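Home | Posts | Replies | Media | About

Sang Khúc
Wed 21 November

1/ Cleaning out milk cartons before recycling. I've been doing this since April and people keep asking how, so I'm putting it in one thread.

2/ I mean the coated paperboard kind with folded ends. Plastic jugs are easy and you don't need me for those.

3/ Rinse as soon as the carton is empty. Half a cup of cold water, close the opening with your thumb, shake, pour out. Do it twice. Hot water on old milk makes the smell worse in my experience, so I stick to cold.

4/ Before that first rinse I lay the carton down and look over the ends. A seam that has started to lift will drip on your shelf. If one is lifting, I pour the milk into a jar and drink that one first.
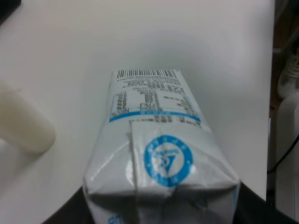
5/ The ends are where most of the milk hides. Each one is folded over and pressed together, and the last spoonful sits in the corners. Stand the carton upside down in the dish rack for an hour and it comes out on its own.

6/ Next, open the folds. Get a fingernail under the flap and pull slowly. Some brands use so much glue that the outer layer tears before the flap lets go. That's fine - it's going in the bin anyway.

7/ Now you can flatten it. Press the long sides together first, then the ends. If you start with the ends, the middle stays puffed up and the carton takes as much room as it did full.

8/ Our building has two bins, and cartons go in with the cans at ours. The place across the road takes them with paper. Read the sign on your own bin. I got this wrong for the whole first month.

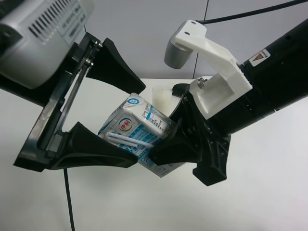 9/ A word about squeezing. My neighbor Gwilym Kneath crushes his with the milk still in the bottom and then wonders about his floor. Press on the side of a package only when it's empty. The side is what you grab without thinking, and it's the same spot the black gripper finger is pressing on here, wide and scooped so the push gets spread out. A flat palm does the same job at home. Fingertips dent one spot and the rest stays round.

10/ Storage. I keep the flat ones in a Peltik crate under the sink, standing up like files. It holds 40 if I've pressed them properly. When I was lazy about it I got 19 in there and the door wouldn't close.

11/ Smell. If the crate smells, one carton wasn't rinsed. Find it and take it out. Baking soda in the crate did nothing for me.

12/ Someone asked if I cut them open. I used to, with kitchen scissors, and it does dry them faster. It also dulled the scissors, so now I only cut the cream cartons.

13/ Last part is the label. I read it before the carton gets flattened, mostly to compare fat and calcium with the last brand we bought. The whole milk in our last batch lists raw milk as the only ingredient, with calcium at 100mg per 100mL. 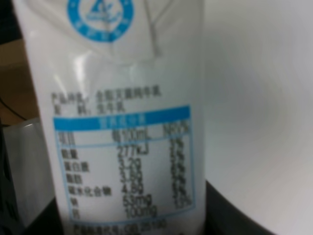 14/ QUESTIONS I KEEP GETTING

Caps: I leave them off. Our hauler wants them separate.

Juice cartons: same steps, one more rinse.

Total so far: 136 cartons since April, for a house of 4.

15/ I'll do jars next, once I've worked out how to get the labels off.

Contact | © Sang Khúc | Back to top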